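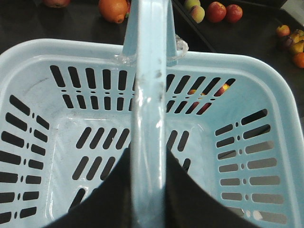 Birdie Dunleavy told me I was mad to leave a steady job to sell wrestling figures, and then she bought the first 4 I listed. So that's how Goditz started, more or less!

About us

Hello, I'm Demetrius Montoya, and I run Goditz from a unit on the Van Dusen estate. We buy, mend and sell wrestling and combat sports figures, mostly the ones that got properly played with. Missing boots, chewed hands, belts gone down the back of a sofa – send them our way. I've been collecting since I was seven and I still get daft about a good entrance robe.

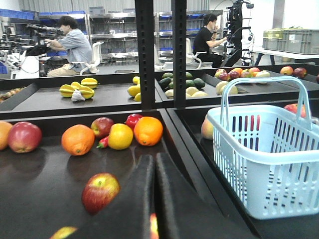

You should do your own figures, a customer called out at our November open day, and I laughed it off and then lay awake thinking about it. The result was Sunari, our own little range of made-up fighters. There are 53 of them now (Drenitetti, the masked one with the green cape, outsells all the others and I have no idea why, I nearly dropped him). They're sculpted by me, cast in small batches and painted by Birdie, who gave in and joined the firm after all.

The capes are sewn by hand and take ages, so if your order's a bit slow, it's probably the cape.
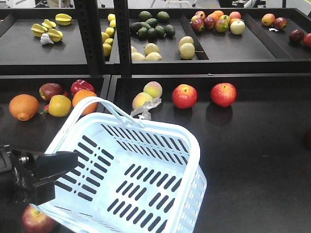 The repair side keeps us just as busy. Loose hips and snapped elbows are the usual ones, and we'll always ask before repainting anything, as plenty of people would sooner keep the scuffs. A photo of the front and back is enough for a quote. We can't take electronic figures with leaking batteries, sorry.
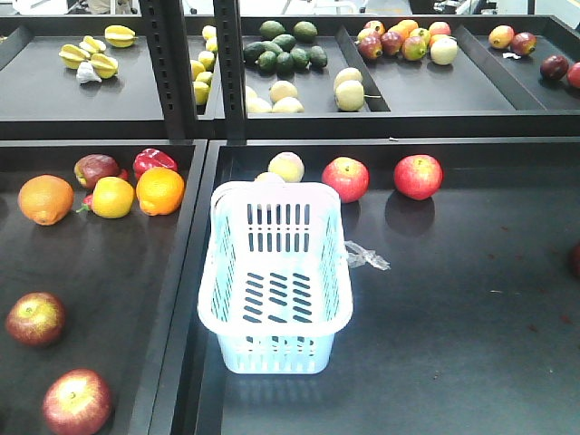
Come and see us

We're at Unit 76, and the door's open most mornings. Ring first if you're bringing a whole collection, so I can clear the bench and put the kettle on.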